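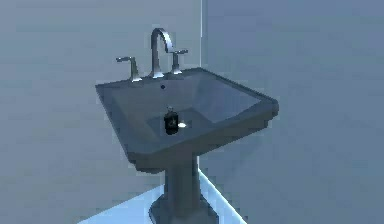

Fig. 1. Pedestal sink with a small bottle on it, rendered model.

Home | Units | Readings | Contact

Small Flock Management, Unit 3: Laying Records and Feed

1. Lay rate. Divide eggs collected by hens present, counted daily. Hens that die or are sold come off the count the same day. Broken eggs are counted as laid and marked B in the margin.

2. Worked case. The Harkport flock stood at 400 hens at the start of June and 388 at the end. Feed use is charged to the birds present each day, so the opening count must not be used for the whole month. The feed store issued about 3,715 pounds over the same period. Spilled feed is not deducted.

3. Molt. Lay falls when hens drop and regrow feathers. Shorter days are the usual trigger. Record the first date on which loose feathers are found in the house, and keep molting birds in the flock count.

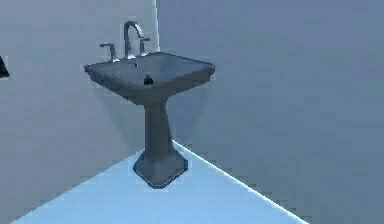
Fig. 2. Pedestal sink near a wall corner, rendered model.

4. Calcium. Offer oyster shell in a separate feeder. Do not mix it into the ration; roosters and young pullets need less than laying hens. Thin shells in a flock with free access to oyster shell call for a check on heat, age and disease.

5. For next session. Complete the Cotora record sheet for one pen and bring the feed tickets. Show all division to two decimal places.

Rasari Poultry Course | Notes revised 2025-09-22 | Back to top
Shares: 3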